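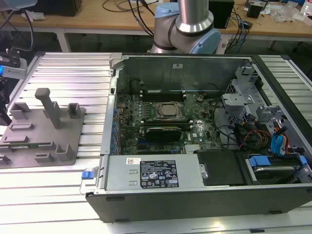 4.2 Why the small offers kept winning

I went into the Nurow interviews fairly sure I knew what I'd hear. Three outside powers had been courting the strait for years, the biggest of them had built the harbour at Sendetti, and I assumed that whoever paid for the harbour would have the ear of the people who ran it. I'd even drafted a paragraph saying so. It didn't survive the first week, and I've left bits of it in the appendix for anyone who enjoys that sort of thing.

What people wanted to talk about was buoys. Also radio training, a fisheries patrol boat that had been promised twice, and a scheme that let harbour pilots spend a month abroad with another port authority. The harbour loan came up, of course, but mostly in the tone you'd use for the weather. It was big, it was there, and it had been signed by ministers who'd since moved on to other things (one of them now grows pears, I was told more than once).

I talked to 66 people in all, 17 of them serving officials and the rest a mix of traders, retired officers, union people, teachers and local journalists. The officials were the most careful, as you'd expect, but they were also the ones who drew the sharpest line between what they called "capital money" and "desk money". Capital money builds things and arrives with a ribbon. Desk money pays for somebody to answer the phone when a pilot in Edet wants to know which form goes with which cargo. The distinction isn't in any of the donor documents I read, and I think it ought to be.

Here's how one port officer in Edet put it to me, and I've tidied the grammar only a little: "If I ring the people who built the quay, I get an embassy. If I ring the people who sent us the tide tables, I get a man who knows tides." She had three numbers written on a card under her keyboard, and the quay people weren't on it.

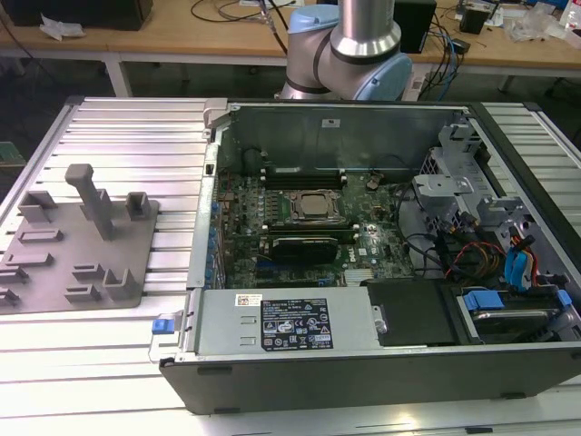
I don't want to push this too far. Edet is a small office and its staff are unusually chatty, and a card under a keyboard is a thin thing to hang a theory on. But the same pattern turns up in the correspondence. The Nurow Maritime Secretariat let me read 519 letters and emails sent by its middle ranks to foreign counterparts, and I coded each of them by who started the exchange and whether anybody wrote back a second time. The method is set out in section 3.4, and Figure 2 in that section shows the coding tree, so I won't go through it again.

Two things stood out. The first is that the exchanges which kept going nearly always began with something dull. A question about paint for channel markers turned into a two-year conversation that ended up covering search and rescue, customs hours and, at one point, a shared position ahead of a regional meeting. The second is that letters about the harbour loan hardly ever led anywhere. They were long and polite, they were copied to a great many people, and then they stopped.

Now, you could say that I'm just measuring who writes friendly emails. Hortensia Cabral said exactly that when she read an early draft, and she was right to. Her point was that influence shows up when a government does something it wouldn't otherwise have done, and a nice long chain of messages about paint doesn't prove that. So I went back and looked at the one proper test case in my period, the July vote on anchorage rules.

The anchorage vote mattered to all three outside powers, and all three lobbied hard. The biggest sent a delegation and offered to look again at the loan terms. The second made a speech. The third, the smallest spender by a long way, sent two hydrographers who sat with the drafting team at Grulto and went through the technical annex line by line. The annex is where the real decisions were, as anyone who has read it will know (I have, and I don't recommend it before lunch). The final text followed the hydrographers' suggested wording on vessel spacing and on notice periods, and the members from Sendetti, who everyone assumed would vote with their lender, voted for it too.
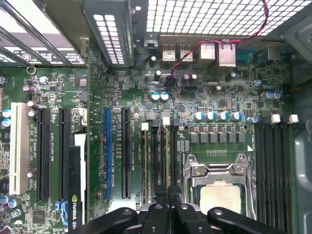

One vote is one vote. I'd be happier with five. I also can't rule out that the hydrographers simply had the better arguments, in which case what I'm calling influence is just good advice being taken. I've gone back and forth on whether those two are different things. A retired captain at Grulto thought the question was silly. In his view a government listens to people who've been useful before, and he didn't much care what a researcher wanted to call it.

For the larger powers the awkward bit is that desk money is hard to spend in large amounts. A ministry can sign off a harbour in an afternoon, but you can't hire 400 patient tide specialists and have them all know the local channels by spring. Several donor staff told me their budgets were built around big lines, and that a small request took just as much paperwork as a huge one. So the small requests got bundled up, or put off, and the people in Edet rang somebody else.

There's a timing problem as well. Staff from the biggest donor rotated out of Nurow so often that the Secretariat's contact list, last updated on 10th April, still had two people on it who had already gone home. The smallest donor had kept the same liaison officer throughout. I asked him whether this was policy and he laughed - he'd put in for a transfer twice and been turned down both times.

I come back to the rotation question in section 5, where I compare Nurow's contact lists with the ones kept by the port office at Sendetti.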